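Course Notes > Color and Light > Unit 5

Search the notes Enter keyword Go

Mixing Color with Light and with Filters: Handout for Unit 5

2025-02-02
by Raimo Peltonen 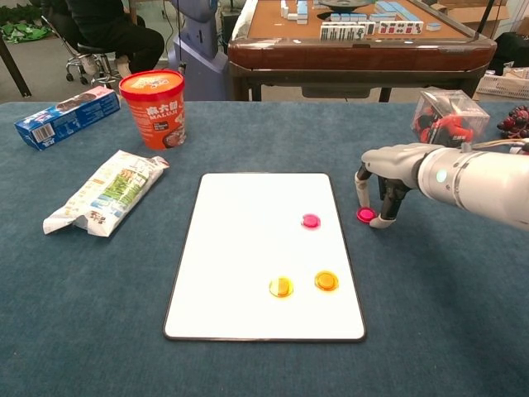
Color mixing is my favorite unit in the whole course, and it's the one where people's hands go up fastest, because everybody arrives already knowing that red, yellow and blue are the primary colors. Good! Hold on to that for a minute, and then be ready to loosen your grip. There are two kinds of mixing, and they give different answers from the same starting colors. In one kind you add light to light. In the other you take light away, a bit at a time, with something that soaks it up. Small translucent plastic discs, like the magenta-pink and yellow-orange ones on the white board, belong to the second kind. Lay a pink disc over a yellow one on white and light has to get through both on its way down and both again on its way back up. Whatever either one absorbs is gone. Expect something in the red or orange family, and darker than either disc alone!

Adding light

Start with a dark room and a white wall. Shine a red lamp on it and you see red. Shine a green lamp on the same patch and, wonderfully, you see yellow. There may be no light from the yellow part of the spectrum there at all. Your eye has three kinds of cone cells, and the red and green lamps together stir up two of them in much the same way a real yellow light would. Your brain has no way to tell the two apart.

The pairs to know:
red + green = yellow
green + blue = cyan
red + blue = magenta
all three, balanced = white

Magenta is the odd one, and I love it for that. You won't find it anywhere in a rainbow. There is no single wavelength for it. It is what we see when the long and short ends of the spectrum reach the eye together with the middle missing.

Taking light away

Now leave the lamps on white and put something in the way. A yellow filter absorbs blue and lets red and green go by. A magenta filter absorbs green. A cyan filter absorbs red. Stack yellow and magenta: blue is gone, green is gone, and only red comes through. Stack all three and, if the filters were perfect, you'd get black. Ours aren't perfect. You'll see a muddy brown, and I want you to write down "muddy brown" in your lab book and not what you think I'd like to read.

Printers work this way, with cyan, magenta and yellow inks on white paper. Black ink is added partly to get a good deep black and partly to save on the other three.

Paint is messier. Pigment grains scatter light as well as absorbing it, so mixing two tubes isn't quite the same as stacking two filters. We come back to this in April with the Vrettos reading, which has a lovely chapter on glazes (old painters laid thin clear layers one over another, and they were stacking filters without calling it that).

A little arithmetic

Say a filter passes half the red light that hits it. Two of them pass a quarter. Three pass an eighth. You multiply, you don't subtract, and that trips up a good part of the class every single year. On a white surface the light goes through each filter twice, down and back, so one half-passing filter lying on paper already returns only a quarter of the red. Try it! Hold a filter up to the window, then lay it flat on white paper. It looks deeper on the paper.

Problems for the section meeting

1. A cyan filter is laid over a yellow one. Which color of light gets through both?
2. A ripe tomato is lit by a pure green lamp. What does it look like, and why?
3. A filter passes one fifth of the blue light. How much blue comes back from white paper with one such filter on it? With two?
4. Describe a magenta shirt seen under red light, then under blue.

Reading: Lolov, chapter 10, first half. Skip the section on color matching math unless you enjoy that sort of thing, in which case please come talk to me. The filter sets are in Room 307 and can be signed out overnight. Bring white paper, plain, without lines.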